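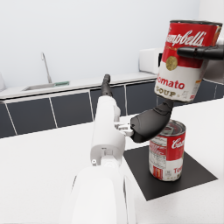 Slide 1. Can lift, simulated kitchen.

Before You Sign: Planning a Hand-and-Arm Purchase
Speaker notes, Jyoti Rastogi
2 October 2021
14 shares | 6 comments

Let people sit down. Don't start on the price. Start with the can.

Say: I like this picture. Soup can up off the table, a second one standing on the mat. Every vendor deck I've been shown in two years has a picture like it, and I have sat in rooms where a picture like it was enough to get a budget line approved. I want to spend my slot on the distance between that picture and an invoice.

It's rendered. All four of my slides are. Say so early, because someone in the back will ask for the model number of the microwave.

What simulation is good for, in a buying process: reach, table height, whether the fingers go around the object at all, whether your layout is silly. Cheap to find out, and you should find out before you talk to sales. What I won't accept it for: grip life, cable wear, what happens when the label is greasy, how long a swap takes on a bad morning. Zakance put a cycle rate from a simulator into a written quote to us. I asked Heriberto Palacios to find the footnote and he couldn't, as there wasn't one.

(Pause. If Nayeli Bautista is in the room, she was on that call and may want to add something. Keep her to a minute.)

Next slide. The can is down in the corner and the hand is up in the middle, thumb out to the side. Ask the room what they'd want to know before paying for this. Usually somebody says payload. Fine. I'd ask who replaces the thumb, from where, and in how many days.
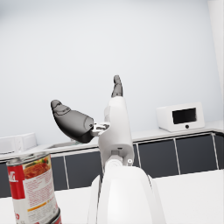

What the quote leaves out

We got three quotes. I'll name them since all three said I could.

Jarnex: arm and hand bundled, one number, no breakdown. Took four emails to get a breakdown. The spare finger set was listed at 700, which is not scary until you ask how many sets a year and the answer is "depends on use." Everything depends on use. Write down your use and make them answer to it.

Hinojosa: hand only, works with "most arms." Ask for the list. The adapter plate was 1224 and did not appear anywhere in the first quote. Add the yearly support fee of 1000 and you have 2224 sitting outside the headline price before a single can moves. Those are dollars, before tax.

Zistex: the best paperwork of the three and the slowest to reply. I don't know how to score that. Osvaldo Guerra thinks slow replies before the sale mean slower ones after. I've seen it go both ways.

Things to get a separate line for:
- mounting and the table itself
- spare fingers and thumb, with delivery time in writing
- software license, and what stops working when it lapses
- training, per person, including the person you hire next year
- removal

People laugh at removal. We paid for it in February.

On "humanlike." I'd strike the word from your requirements. If your task is standing a can on a mat, write down the can and the mat. You may find a two-jaw gripper does it for a lot less money, and then somebody has to argue for the hand in front of the people paying. Sometimes they'll win that argument. I want it to happen out loud.
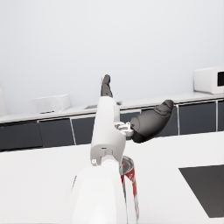 Slide 3. Hand over the tabletop, can beside the wrist.

Point at the can, then at the gray panel over on the right. Say: your objects are where your people left them. Ask the vendor to test with things near the wrist and partly behind the arm. Ask to choose the positions yourself, on the day. Jarnex agreed right away. Zakance wanted our positions a week ahead, and I've told you how I feel about Zakance.

Acceptance test. Put it in the contract, with your objects, your table and your staff running it. Tie the last payment to it. If they push back on that, I'd slow down.

Stella Mohamedi asked me in rehearsal whether I'm against buying at all. I'm not. I'd lease first if they'll let you, and I'd plan on the first few months producing very little. No deck I've seen has a slide for those months.
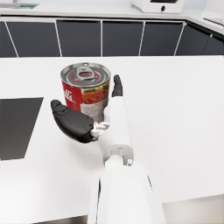 Slide 4. Open hand at the can, mat to the left.

Leave this one up for questions. If it goes quiet, ask who here has a maintenance budget for a machine they bought before 2019.

Handout is by the door. Don't read it aloud, Jyoti.

6 comments

Related
Leasing terms worth arguing over
Acceptance tests: a short checklist
Spare parts and how long they really take
Notes from the gripper comparison session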